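Lellolow Tenants' Association
Minutes of the Shared Kitchen meeting, 22/05/2023

Present: Noreen Siddiqui (chair), Assunta Rinaldi, Yao-tsung Wei, Sofia Patrício, Kai-wen Tse (minutes)
Apologies: none received

1. Minutes of the last meeting

Agreed, with one change. Assunta asked that "the new shelf labels are working well" be struck out. She did not say it and does not think it. Struck out.

2. Lunch packing

Noreen reported that 28 lunches went out of the shared kitchen in the past week, against 19 the week before. Yao-tsung asked whether this was growth or whether one of the weeks had been counted wrong. Noreen said the sign-out sheet was the only record. Yao-tsung said he had seen the sign-out sheet. It was agreed that the figures be noted and not quoted in the newsletter.

Sofia said packing still takes too long because the bread, the fruit and the napkins are kept on three different sides of the room. Assunta said it takes too long because people talk. Both views were noted.

3. Paper bags or plastic boxes

Noreen presented the Clonora proposal to swap paper lunch bags for returnable plastic boxes. Clonora would supply the boxes and we would wash them. The brochure says the boxes "come back on their own." Assunta asked how. Noreen said she took it to mean that people bring them back. Assunta reminded the meeting that we lent out soup bowls last year and now own seven of them.
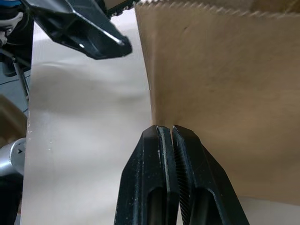
Paper bags were defended by Yao-tsung, who does the buying and said he had no great love for them either. They cost little, they fold flat, and no one has to chase anyone for their return. The brown ones with the zigzag edge at the top are good enough, in his view, and the soft creases they pick up in handling do no harm to a sandwich. Sofia said a crease is one thing and a split bottom is another, and that she has twice picked up somebody's orange from the stairs. Yao-tsung said that was the orange's weight and the packer's fault. Sofia, who was the packer, disagreed.

Kai-wen asked who would wash the boxes. There was a pause. Noreen said a rota could be drawn up. Assunta asked to have it recorded that the dish towel rota has had one name on it since it was drawn up, and that the name is hers.

Decision: stay with paper for now. Noreen will ask Clonora for a sample box and a price in writing. Four in favor, Noreen abstaining.

4. Folding the tops

Sofia would like every bag folded over twice and closed with a sticker. Assunta would like to see the person who has time for stickers. Yao-tsung said that one fold holds if the bag is not overfilled, and that stickers would have to come from Shih, who charge for delivery on small orders. Sofia offered to try double folding without stickers for about 7 days and report on it. Agreed, though Assunta expects the report to say whatever Sofia already thinks.

5. Storage

The bag supply is still sitting on the floor of the Torkuvham Street closet, next to the mop. Kai-wen said this was supposed to be fixed before May. Noreen said a shelf had been promised. Yao-tsung asked by whom, and the notes of the last two meetings do not say. He will move the bags to the cupboard over the refrigerator himself, if the waffle iron can go somewhere else. No owner for the waffle iron has come forward.

6. Other business

Sofia asked for a better pen on the sign-out clipboard. Kai-wen will bring one, on a string.

Assunta asked whether we need a meeting this often to talk about bags. Left for next time.

Actions
Noreen: sample and written price from Clonora
Sofia: double-fold trial, report back
Yao-tsung: move bag supply, deal with waffle iron
Kai-wen: pen and string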